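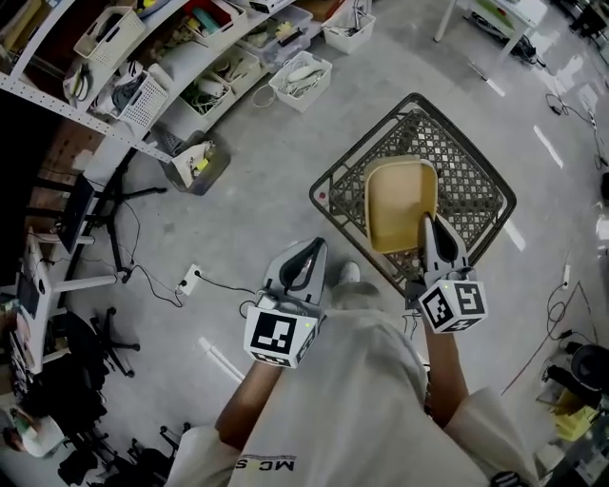 Filed under: Technical > Drawings & Specs > Workshop Tips

Jan 18, 2023 | 4 comments | 10 shares

Keeping a sample shelf and model bench in a small architecture office

Material samples lose their value when they lose their labels. Write the product code, finish and date received on the back of each piece in paint marker. Adhesive labels lift from oiled timber and from anything with a sanded face.

Store tile and stone on edge, face to face, with a sheet of thin card between pieces. Brick slips can lie flat, two deep. Keep metal finishes in closed drawers. Untreated brass and copper pick up fingerprints within a day, and the client will assume the mark is part of the finish.

Discard anything the manufacturer no longer makes. We go through the shelf each March. On the Urkthorpe library job a discontinued glazed brick stayed in the rack and was specified twice before the supplier was called.

Cutting model board

Fit a new blade for each sheet of 4 mm gray board. Score lightly first, then make three or four passes against a steel rule. Heavy pressure on the first pass bevels the edge, and the corner will not close.

Acrylic should be scored and snapped over the bench edge with the protective film left on. Peel the film after gluing, except along the joint.

PVA bows large sheets. Glue both faces of a laminate in one session and weight it overnight under a flat board.

Dust and drawings

Foam and plaster dust will scratch a plotter platen. Keep the cutting bench in a separate room if there is one. Otherwise vacuum before plotting, and do not sweep.

Number storage tubes by project and put the same number on the sheet index. Ours for Bellamy Court is 1659, on the cap and on the tube, as caps get swapped.

Tags: model making, samples, small practice

Comments (4)

plotroom_b: Paint marker rubs off polished porcelain. I use a diamond scribe.

HalfScale: What weight do you use on laminates? Mine still curl at the corners.

gridline7: @HalfScale two paving slabs on melamine board. Tape the corners as well.

drafty: Seconding the March clear-out. We found three versions of the same zinc.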